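Needle felting - barbed needles keep snapping on a 2 inch ball

hookandbarb82
Posted in Felting and Fiber

I'm making a garland of felted balls for my sister's mantel and I've broken four needles this week. The wool is Nellow core wool, the gray bag. The needles are 38 gauge triangles from the Arnudura starter pack. They always go at the same spot, right where the thin part meets the thick part. Is it the needles or me?

pinwheel_acres

Probably you, sorry. Are you pushing in at one angle and pulling out at another? That's what breaks them. Straight in, straight out, same line. Slow down for the first few minutes.

Trovevness

I'd start with a 36 for the core. 38 is too thin when the wool is that loose and you're going deep. Switch to the 38 once the ball holds its shape, then a 40 if you care about the surface.

hookandbarb82

I probably do bend them. I hold the ball in my other hand and turn it while I work.

pinwheel_acres

Put it on the foam. Turn it between pokes, with the needle out.

Evangelista

I disagree about the 36. I've made 50 of these for a shop order with nothing but a 38 and broke one. A 36 leaves holes you spend all evening closing. The real problem is rolling the wool too loose at the start. Fold the sides in and roll it tight like a sleeping bag, then poke.

Trovevness

The holes close up if you add a thin top layer, and you need one anyway to cover gray core wool.

Evangelista

Only if you're covering it. Plenty of people use dyed wool all the way through.

Sigita Krūmiņa

For a whole garland I would wet felt them. Hot water, a drop of dish soap, roll in your palms for ten minutes. I did mine last October and didn't break anything. They come out firmer too.

hookandbarb82

I thought about wet felting but I want two-color ones with a stripe, and mine slid all over the place when I tried it. How do you wet them without flooding the whole thing?

Sigita Krūmiņa

Poke the stripe down lightly first, then wet it a little at a time. A small bottle with a screw cap is enough, just dribble from it.

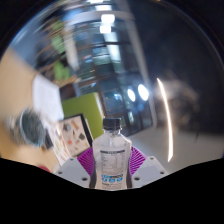 Clear plastic, black cap.

Evangelista

A spray bottle is easier to control than dribbling.

Sigita Krūmiņa

It may be. Mine clogged once I added soap.

pinwheel_acres

Either way let them dry two full days before you string them. I put a needle and thread through damp ones and they went oval.

hookandbarb82

OK. I ordered some 36s and I'll roll the next one tighter on the foam. If the stripe stays put I'll try wetting one tonight.

Trovevness

Keep the broken tips out of the wool. Run a magnet over the finished balls, especially if there are kids in the house.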